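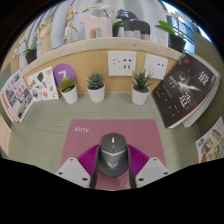
Back pay in a wage dispute is the sum owed to a worker when the amount paid falls short of the amount earned under contract or law. It commonly covers unpaid overtime, unlawful deductions and time worked before clocking in or after clocking out. The claim is usually built from rotas, payslips and till or door records. In retail and warehouse work the hours are now mostly held on a computer, and a supervisor with a mouse, its two buttons and a scroll wheel can alter a shift entry as easily as read it. For this reason the audit log — the list of changes made to each entry — is often requested together with the timesheets.

Calculation

The shortfall is worked out for each pay period separately. Overpayment in one period does not normally cancel underpayment in another unless the contract allows it. In the Gindwood depot dispute, brought against the grocery distributor Pralero, 83 workers claimed for unpaid loading time at the start of each shift. The employer accepted the claims of 74 after the gate records were compared with the payroll. The remaining claims turned on whether meal breaks had been taken.

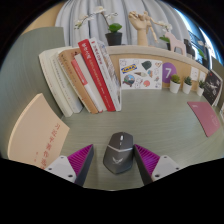

Breaks are a frequent source of disagreement. Many payroll systems deduct them automatically, so a worker called back to the floor loses paid time unless the entry is corrected by hand. At Clandari, a chain of five supermarkets, the deduction was dropped in November under a settlement which also required written notice of any change to a timesheet.

Settlement

Most claims end by agreement. Payment may be made in a lump sum or in instalments, with tax treated as for ordinary wages. Interest is a separate item and must be stated. 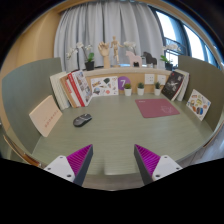
Can a worker claim back pay after leaving the job?

The right to wages already earned survives the end of employment, but the time limit continues to run.

See also: Constructive dismissal; Holiday pay; Works council

Last revised 01/03/2026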